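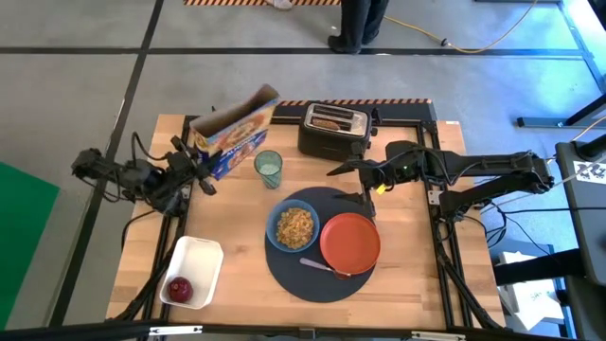
Building a robot that makes breakfast

Hi! I'm Adjoa Aryee, and I build robots with my friends in a shared workshop in Flesthorpe. We're working on a two-armed breakfast robot called Flakik (because of the flakes, get it?).

Pouring cereal is easy for you. You feel the box getting lighter, you hear the flakes, and you stop before they go everywhere. A robot arm doesn't know any of that unless somebody teaches it.

So how do you teach an arm? An arm is a chain of stiff pieces with joints in between, a lot like your shoulder, elbow and wrist. Each joint has a motor inside. At the end is the gripper, and that's the hand – only ours has two fingers, and you have five. Try picking up a cereal box with just your thumb and one finger. Tricky!

The gripper has to squeeze just enough. Too soft and the box slips. Too hard and you get a squashed box (we have squashed plenty). Then the arm tips it slowly, waits, and tips it back.

We practice the same pour again and again. In July we did 213 pours, and 40 of them missed the bowl completely. I swept up a LOT of flakes.

Two arms make it harder, too. They share one table, so each one has to know where the other is or they'll bump elbows. We run every new move at a snail's pace first, and we keep our own hands well away while the motors are on.

Next up is toast. I'd like the second arm to push the lever down without shoving the whole toaster off the table. Wish us luck!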